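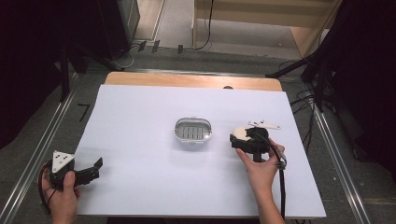 The repair shop on the ground floor of the old Gauthier building opens at 8 in the morning, and in August there is usually a line. People bring fans, mostly. They also bring toasters, hair clippers, radios and the small plastic things that pile up in kitchen drawers after the warranty has run out.

Shanti Maurya has run the shop for 22 years. She charges a flat $30 to look at anything that fits on a bench, and if she can't fix it she gives half back. Last year she took in 2327 items. Of those, 681 went home unrepaired, and she keeps a ledger with the cause written next to each one.

The most common entry is "glued." Cases that once came apart with four screws are now sealed along the seam, and opening one often cracks it. The second most common is "no part." A motor brush or a switch might cost less than a dollar to make, but if the maker doesn't sell it, she has to pull one from a dead machine of the same model. Two shelves in the back room hold nothing else.

Finbarr Heffernan works the other bench three mornings a week. He spent most of his career servicing commercial laundry machines and still prefers anything with a drum. "With a washer you can hear what's wrong from the door," he says. "A phone charger doesn't tell you anything."

Both of them would like to see service manuals printed again. Maurya buys old ones at estate sales and files them by type, then by year. Customers are welcome to copy a page, and some come in only for that.

She is less sure about the push for new repair laws. She supports them, but she has watched parts go on sale at a price close to that of the whole appliance. A customer who is told a heating element costs $30 will look at a new toaster for the same money and buy the toaster.

The lease on the Gauthier space runs through next spring. Maurya has looked at a smaller unit on Trireck Street with better light and no loading door. Heffernan is against it, as he would have to give up the washers.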